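Threads > Makers > Two-arm build at Mostusham
Last updated: 19 February 2020
Search threads Go

Picking the thread back up. The old one got too long to scroll, so new posts about the two-arm robot go here.

Where it stands: base is done, left arm is done, right arm is missing its wrist. All of it sits on my bench at the Mostusham shared workshop. The software side I do at home in the evenings.

The arms are the Tveit design, three printed casings and a lot of bought joints. I changed the shoulder so the cable comes out the back. The original has it coming out the bottom and it rubs.

Joint drivers are Deltex boards, secondhand. Two of them had old firmware. If yours answer to a ping but ignore a move command, check the firmware before you check anything else. I lost a weekend to that.

Until the right wrist is in, I'm running everything in simulation. Both arms, both grippers, same joint limits I measured on the bench.

I named the simulated house Sovau. First room has a wood floor, olive walls, a paneled glass door and one big window. I spent too long on the floor. It's glossier than any floor I've ever lived with and I'm going to leave it.

There's a landscape picture on the wall too, hills and flowers. I wanted something with a lot of color on it so I could tell which way the view was turned without reading the numbers.

Both arms loaded into the room, grippers pointed up:

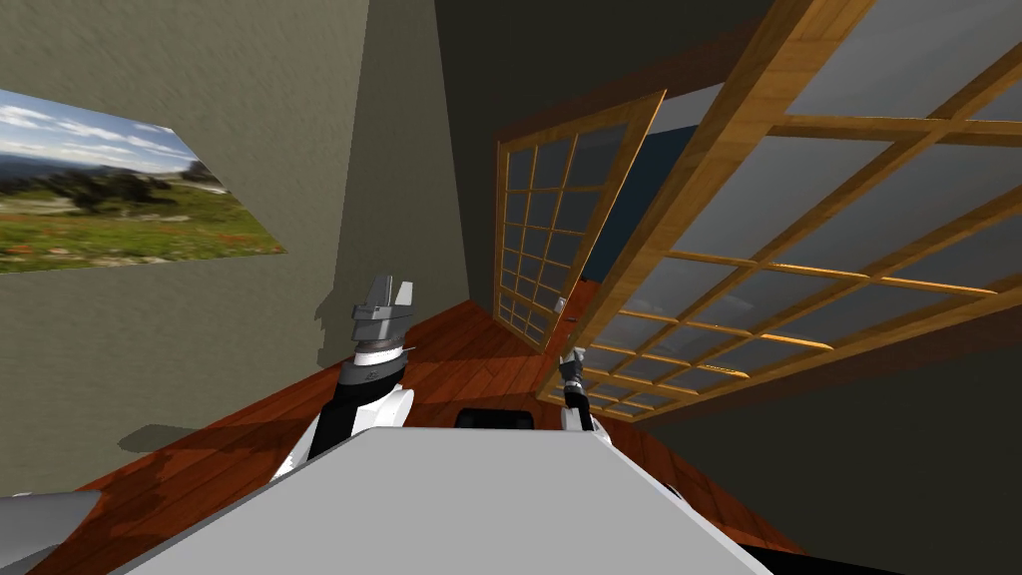
Why bother with a whole room if the robot is going to live on a bench?

The robot only stays on the bench until the base gets wheels, and I want the arm code to know about walls before then. Moving a simulated wall takes a minute.

On the wheels, a few people asked. They're bought, they're in a box under the bench, and they stay there until both arms can hold a pose for an hour without a driver tripping.

Numbers, for those who like them. I set up a reach test: 1000 random targets inside the space the left arm should be able to get to. The arm tries each one and the script logs a hit or a miss.

First full run: 968 hits, 32 misses. Better than I expected for a first run.

I went through all the misses one at a time. Most were low and close in, where the elbow has to fold past the body panel. The planner gives up there and I don't blame it, the gap is small.

The rest were my fault. I typed the wrist limit in wrong, with a minus sign missing. Fixed, not rerun yet.

The right arm uses the same file mirrored. If you mirror an arm, mirror the joint limits too and not only the shapes. The shapes look right on screen either way, so you won't catch it by looking.

Wrist update. The bearing seat printed too tight. Sanded it, then it was too loose. Printing it again tonight with a little more room and thicker walls. The bench printer at Mostusham is booked through Friday so this one is on the old machine at home, which is slow but nobody else wants it.

Back to the simulation. I moved on to the gripper. It's a parallel gripper, two fingers that slide toward each other on one motor.

I put a virtual camera on the wrist, behind the gripper and a little above it. The real one will get a small camera on a bracket in the same spot, once I find one with a cable that can take the bending.

The point of the wrist view is to check that both fingers stay in sight the whole way, from full open to closed. If one slides out of view near the end, the camera mount has to move, and I'd like to know that before I print the mount.

Fingers open, nothing between them, pointed off toward the wall:

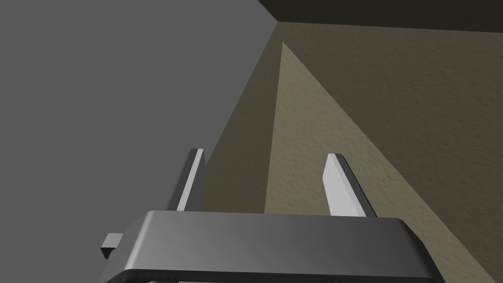 The close command comes next. I step it in small moves and save the view at each step, then flip through them. It's dull work but it's quicker than writing something clever to do it for me.

One thing I got wrong the first time: I tied the camera to the forearm and not to the wrist. Everything was fine until the wrist rolled, and then the fingers swung around the picture like a clock hand. Tie it to the last link before the gripper.

Also, the speckled texture on the walls is there on purpose. With flat walls the tracking code had very little to hold on to and it drifted. With a rough texture it settles down. I'll need the same trick for real, so I may end up stippling some scrap board and leaning it behind the bench.

The simulation file for both arms is now 2343 lines. Too long. A lot of that is the left arm pasted and edited to make the right arm. I know there's a cleaner way and I'll get to it.

Someone asked if they could have the file. Yes, once I've pulled my own paths out of it. Right now it won't load on any machine except mine.

Someone else asked how much the Deltex boards draw. Don't go by mine. I have them turned down as far as they'll go while I'm testing, and I haven't measured them under load.

For the grip pads I'm trying plain bicycle inner tube glued to the finger faces. It's cheap and it peels off clean when I want to try something else. The contact cement needs to sit overnight. I've rushed it twice and had a pad slide off both times.

The wrist came off the printer. The bearing presses in by hand and stays put when I shake it. That's good enough for me. Taking it over to the workshop tomorrow with the long screws.

The list on my bench, copied here so I can't lose it again:
- rerun the reach test with the wrist limit fixed
- same test, right arm
- fit right wrist, route cable, check it doesn't pinch at full roll
- relabel the Deltex boards, the tape is falling off
- order more M3 inserts

No posts for a bit after this. I'm away from the workshop for a few days and the home machine will be busy with the reach tests. I'd like both real arms moving by April.

If you've built the Tveit shoulder and kept the cable at the bottom, tell me how you stopped the rubbing. I have one set of the original casings left over and I'd like to put them to use.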